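Refill shop owner says the scale does most of the work

Sipho Venter opened Moriarty, a refill store on a side street next to a shoe repair shop, with 20 products and one secondhand scale. Customers bring their own containers, have them weighed at the counter, fill them and pay for what they take.

"The first question is always whether the jar has to be clean," Venter said. "Yes. And dry. Flour and a damp jar don't get along."

He had worked in the grocery trade for nearly 19 years before that, mostly in purchasing. He said the work taught him what sells and how long it can sit.

"Rice, oats, dish soap. Those three pay the rent," he said. "I love the spices, but people buy a spoonful and come back in November."

Oats come from Brornen, a mill that delivers in paper sacks and takes the empty sacks back. Liquid soap is harder. The supplier he started with changed its drum size without telling him, and the new drums did not fit under the counter. He now buys from Multia, which costs a little more and delivers before 10 in the morning.

Fasil Woldegiorgis joined the shop in its second year and handles the liquids side. He cleans the taps and keeps the log of which drum was opened when.

"People think the taps are simple," Woldegiorgis said. "Shampoo is slow. Somebody turns it on, looks at their phone, and we have shampoo on the floor."

He asks customers to use a container with a wide neck if they have one, and to write the empty weight on the bottom with a marker.
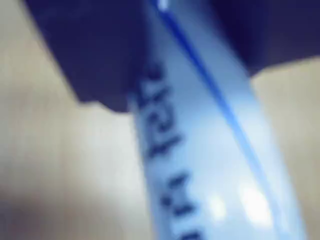
Pale blue, with a darker blue stripe running down its length.

Prices were a sore point last year. Venter raised soap and left dry goods alone, and he lost a few regulars over it. Some have come back.

He is not planning a second location. A landlord in the Emano building offered him a corner unit, and he went to look at it twice.

"It had good light and no loading door," he said. "I'm not carrying drums through a lobby."

Woldegiorgis would like more shelf space for vinegar. Venter says they are still discussing it.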